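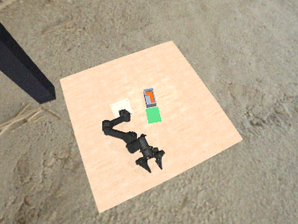 The Nirnstead robotics club gives its first term to simulation, and members do not touch the real arm until October. The task for new members is narrow. A simulated arm on a square wooden board must pick up an orange part and set it down on a green target. The part starts in a small grey container, and the gripper has two pointed fingers, so the angle of approach matters more than speed.

Despina Neagu, who wrote the task, varies the ground, the light and the position of the target between runs. "If a program only works on one background, it has learned the background," she says.

Over the summer the club logged 1560 runs from 22 members, working in pairs. More than 9 in every hundred failed at the grasp, mostly with one finger landing on the container rim. Julián Peñalver's pair cut their own failures by turning the wrist before the descent — the default script turned it on the way down.

Rosalía Pacheco keeps the logs and rejects any run without a saved seed. The two best programs go on to the bench at Bodton, where the board is the same size and the lighting is worse. Friction values for the fingers are still being measured.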